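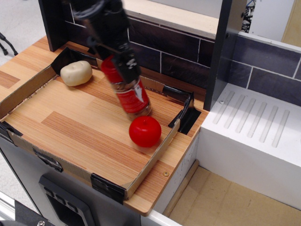

Red cap, red label, red toy fruit.

Do ground spices really go bad, or is the date on the lid there to sell me more spices?

Peiyu Jia
6 January 2024
429 views - Share

My sister-in-law went through my kitchen over the holidays and put nearly all my spices in a bag by the back door. Paprika, cumin, two kinds of chili powder, a ground ginger I will admit I don't remember buying. All past the date. She was very serious about it. She gets a monthly box from a company called Warbridge, and they send her a card that says ground spices should be replaced every six months "for your health and enjoyment."

I noticed that Warbridge also sells the replacements.

I have been cooking out of these containers for years and I have never been sick from a spoonful of cumin. My mother had a nutmeg that moved with us three times. So I went and took most of the bag back in, and now I would like somebody who isn't selling anything to tell me what the date means. Is there any safety reason to throw out a dry ground spice? And is six months a real number, or did somebody in an office pick it?

I'd also like to know if the whole ones last longer, as people keep telling me, or if that's another way to sell me a grinder.

Please don't send me to a page with a shop attached. I've read four of those.

Bjartur Hafstein

You're right to be suspicious, though not about all of it.

The date is a quality date. It's the maker's guess at how long the stuff will taste the way they want it to taste. Dry spice that stays dry doesn't have enough moisture in it for much to grow, so an old jar of cumin is weak and dusty and that is usually the whole of the problem. "For your health" is doing a lot of work on that card.

The part that's true is the fading. What you taste in a spice is mostly oils, and they drift off or break down, and grinding speeds that up by giving them more surface to leave from. Whole seeds and sticks do hold on longer. I wouldn't buy a grinder for it. I've used a coffee grinder from the thrift store in Indberg for ages, and a mortar before that.

As for six months, I don't believe it as a rule. Paprika and chili powder go dull fairly quickly in my kitchen. Cinnamon keeps going for years. Any card that gives the same number for both of them hasn't looked into it very hard.

What I do is rub a pinch between my fingers and smell it. If it smells like what the label says, it stays. If I have to think about it, I either use double or let it go. Try it with the ginger, which I suspect is done for.
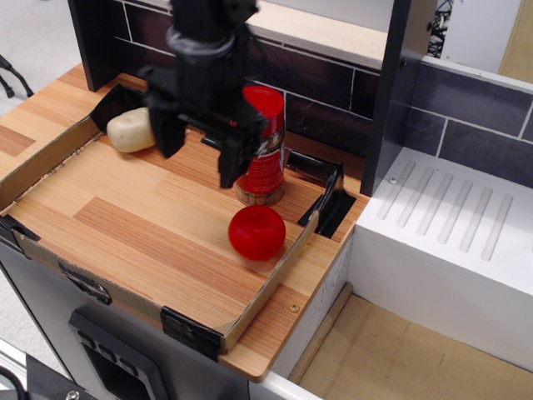
Spice container with a red cap and a see-through lower section.

Where I would be strict:

Clumps. If a ground spice has caked up hard, moisture may have gotten in. Salt blends and garlic powder will cake from a bit of humidity and can be perfectly fine, but if there's any mold or a musty smell, out it goes.

Bugs. Paprika and chili powder seem to be the favorites. Look for webbing or anything moving. Check the flour too if you find some.

Poppy and sesame seeds. They're oily enough to go rancid. It won't be subtle.

And don't shake the container over a steaming pot. Most of the damp in a spice jar gets in that way. Spoon it out first, or shake it into your hand. Same reasoning for the shelf over the stove, which is where everybody's spice rack goes and is a poor place for one - heat, steam and often a light right above it. A plain closed cupboard does the job. I've seen the Thorlacius "flavor vault" jars at 15 dollars each and I can't see what they do that a tight lid doesn't.

Your mother's nutmeg was probably fine, by the way. Whole nutmeg is close to a rock.

Zovosthorpe Kitchen Fan

I throw everything out every May and start over. You can taste the difference. Life is too short for old spices!!

Peiyu Jia

Thank you, Bjartur. I did the finger test on the whole bag. The ginger smelled like a cardboard box and is gone. One chili powder too. The cumin is fine, and I have put it back where she can see it.

To the other poster: have you ever tasted the old and the new side by side without knowing which was which? I'm asking seriously. I might try it on my sister-in-law with the oregano.

Bjartur Hafstein

Do it and report back. Use something bland to carry it, plain rice or potatoes, and have someone else hand out the plates. My money is on her picking the new one for oregano and guessing on the cinnamon, but I've been wrong about this kind of thing before.

15 comments - 2 shares

We use cookies to remember your settings and improve this site. Accept - Manage choices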